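March — by Azra Omerović
2 min read

Project report: testing the Tresora hand-held gripper kit

Our group (Borislav Berisha, Viorica Petek and me) reviewed the Tresora kit, which Krasniqi rents to schools for collecting demonstrations. We wanted to know if a beginner can use it for household work without long training.

We used the kit for six sessions with clothes and small items. The manual is short, but the calibration page was difficult for us and we repeated this step two times. After more than 500 grasps Viorica still found the handle comfortable. My own wrist became tired earlier — I have small hands.

Soft clothes were the most interesting part. A thick garment needs a firm grip near the hem, and the person must move slowly.
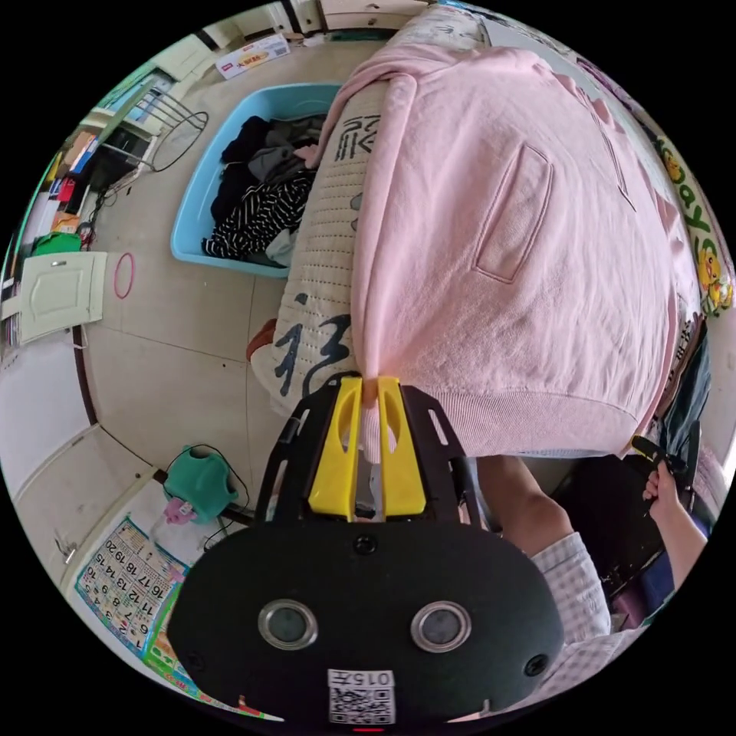 Fig. 2. Lifting a folded pink sweatshirt by its lower corner.

We recommend the kit for student groups, but Krasniqi should rewrite the calibration page.

Related reports
Cleteo starter kit, first impressions
Renting or buying: notes by Damir Papadopoulos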